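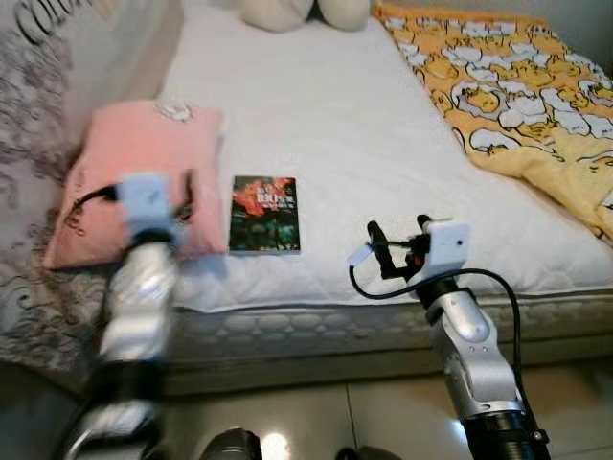 Housekeeping at the Keston changed its roster in June, and I've been asked enough times what it's like that I'll write it down. We used to work in pairs, 10 rooms a shift. Now it's one person and a two-armed unit, and the rooms get split by task. The arms clear the bed first. Pillows, the yellow blanket, a book left out on the mattress, all of it has to be dealt with before I bring in a fitted sheet. I do corners, bathrooms and anything breakable.

My back is better. My hours went down by 3 a week, and Anitha Varghese moved to the laundry, which she didn't ask for. I miss the talking — you get through a lot of conversation making beds with someone.

Sudheer Warrier from the union is coming Thursday to go over the hours. I'll post again after that.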